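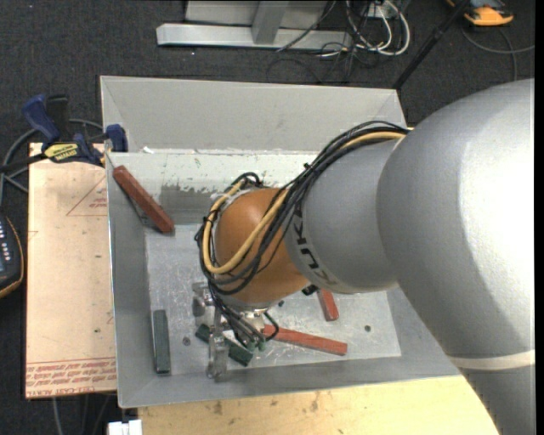

Forum > Student Builds > Arms and Grippers > Bin picking, college club
4 min read
Home | New posts | Members | Search | Log in

Bin picking for the June open evening – how do you deal with blocks against the wall?

zane_v
Hi all, first proper post from me. I'm Zane Vītola, second year at Ovbridge, and I somehow ended up running the bin picking project for the robotics club. We've got the KUKA arm, a metal bin clamped down next to it and a handful of wooden blocks, red and dark green. The job is to pick every block out of the bin in any order, no help from a human, in front of parents and whoever else wanders in with a cup of tea.

Blocks lying flat on the floor of the bin are fine. The trouble is the ones that end up propped against the sloped sides. The arm goes for them as if they were flat, catches a corner, and the block slides off somewhere worse. I've been at it for 4 evenings and I'm getting a bit fed up! Any ideas welcome.

mersha_mike
Swap the bin. Sloped walls are lovely for stopping the wrist hitting the rim, but they're a pain for exactly this. We used a straight-sided plastic tub for our Mersha heat and our misses halved overnight.

drarndale_dot
Disagree with Mike, sorry. With straight sides you just get blocks standing in the corners, and then you can't get a finger down behind them. Keep the slope and sort out your approach angle. Are you tilting the gripper at all or always coming straight down?

zane_v
Always straight down at the moment. I did try tilting but I got nervous about the cables. There's a big loop of yellow going round the orange wrist bit and a load of black stuff dangling under it, and every time it rotates I picture the whole lot snagging on the rim.

drarndale_dot
Well there's your first job then. Get those wires tied in before you do anything clever. Leave enough slack for the full wrist turn (do it by hand in slow mode with somebody watching), then strap the rest back along the arm. After that try 10 degrees of tilt and see how it feels.

mersha_mike
Agree on the cables, fair enough. Still think the bin's wrong :)

ivars_v
Zane's brother here, I do the vision side so I'll stick up for the bin. The competition at Sturkska uses a metal one with sloped walls, so there's no point practising on a tub we won't see again. What bothers me more is the scratches. The floor's all scuffed and there's worn paint and smudges on the back wall, and my block finder keeps getting excited about them. The dark green blocks are the worst, half the time it thinks a smudge is one of them.

drarndale_dot
Ivars, are you doing it on colour alone? If you've any depth at all, use it. A smudge has no height.

ivars_v
Colour first, then depth as a check. Probably backwards now you say it.

old_toolroom
Could you not just paint the inside matt white? An hour's work and the lad's problem goes away.

ivars_v
It isn't ours to paint, the department would have a fit. And the reds would come out great on white but you'd get shadows off the arm everywhere.

old_toolroom
A sheet of white card in the bottom, then. Shadows you can fix with a lamp. I think you're making this harder than it is.

zane_v
The card would get dragged about by the finger, we tried it with paper – it came up with the first block, which got a big laugh from everyone except me.

mersha_mike
What about a nudge move? If a block's leaning, push it gently with the side of the gripper till it drops flat, then look again. It costs you 5 seconds but it's dead simple.

drarndale_dot
Now that I do like. Keep the speed right down though, and set a force limit. You don't want to be shoving that finger into a metal wall.

zane_v
Ooh, a nudge might be my favourite so far. Plan for tonight is cables first, then Ivars flips his depth check round, then I'll have a go at nudging. Will post the pick counts once I've got a decent run. Mike, if it all goes wrong I'll come and borrow your tub.

mersha_mike
It's got a crack in it but you're welcome to it.

Previous thread | Next thread | Back to top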